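4.2 Claims made for the Urnwood kit

The Urnwood kit is sold by Marchetti as ready for computer dismantling straight out of the crate. We bought one and gave it 400 processor removals over 8 weeks, on machines the supplier had not chosen. The brochure figures come from a single board type – a kinder test than any recycling firm would set.

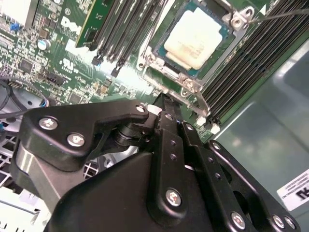 Figure 3. The gripper at the processor socket of a Dell motherboard, seen from the wrist camera.

Our doubts are mainly with the retention lever. The supplier counts a removal as finished once the chip is held, and leaves out failed tries at the lever.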